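Progress report no. 3: shared coffee station, Clonlow building
Submitted to: Barasa, facilities grants
Prepared by: Sharon Nzioka
January 1999

Work covered in this period was the restocking and sorting of the wall cabinet and the counter under it. The May layout is kept. Paper plates are stored in their plastic wrap in the right compartment, and bowls go on the upper shelf. Condiment packets stay in the wooden organizer on the counter, sorted by type.

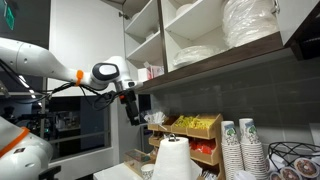 Coffee station: plates, bowls, cups and condiment organizer.

Status by item:

1. Plates. 500 received from Brorkemano against the first order. Wrapped stock is opened one sleeve at a time.

2. Boxed supplies. Boxes go on the lowest shelf, within reach of shorter staff. Paper towels remain on the counter on the upright roll. One spare roll per week has been enough.

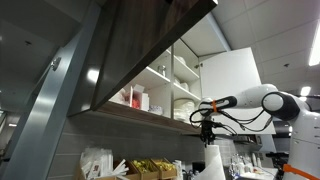
3. Cups. The order was increased from 31 sleeves to 43. The tree-pattern cups are kept as the standard item. Delivery is split in two, as counter space is limited.

4. Shelf labels. Not started. Wavonex quoted 50 dollars for the set, and the quote is within the remaining budget. Labels will be fixed to the shelf edges once the positions of the bowls and plates have been agreed with the second floor.

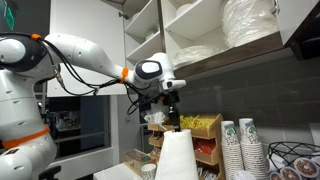

Why are the plates not moved to the storeroom?

The storeroom is locked after five, and evening users ran out twice in the last period. Keeping the main stock in the cabinet removes the need for a key.

Next period: fit labels, confirm second cup delivery, close out the Brorkemano invoice.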